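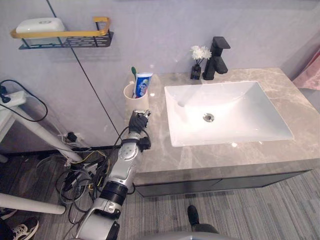 Figure 7. Hand raised just in front of and below the cup.

Service Guides > Arm and Hand > Faults and Safety

7.3 Hand stops short of the target (fault 3274)

The Volus controller reports fault 3274 as "target reached, no contact." Treat the first half of that message with suspicion. In our tests at Tatholm the arm logged a reached target while the fingers were still 30 mm from the object, and the status light stayed green the whole time.

CAUTION: A stopped arm is still powered. Keep hands and face away from the fingers until step 2 is done.

1. Press the stop button. Do not use the pause command on the tablet — it holds the motion but leaves the joints live.
2. Switch off the arm supply and wait 30 seconds.
3. Check the cable that runs down from the wrist. It should hang in a slack loop and must not pull tight when the wrist turns.
4. Clear floor cables out of the operator's standing area.
5. Restore power and run the hand calibration with nothing in the fingers.
6. Repeat the reach at 200 mm above the counter before trying it at cup height.

Note: Weerakoon, who supply the hand, say calibration is good for 3000 cycles. We have seen no test data behind that figure. Recalibrate at the start of each shift.

Note: The March software update is described as a fix for this fault. It changed the wording of the message. The fault came back at our Jilulville site the same week, on two arms.

CAUTION: Do not raise the grip force to make up for a short reach. If the hand does arrive, it will close too hard.

If 3274 appears again after step 6, take the arm out of use and send the full log, not the summary screen, to Simone Aguiar at Tatholm.

Section revised 7 May 2018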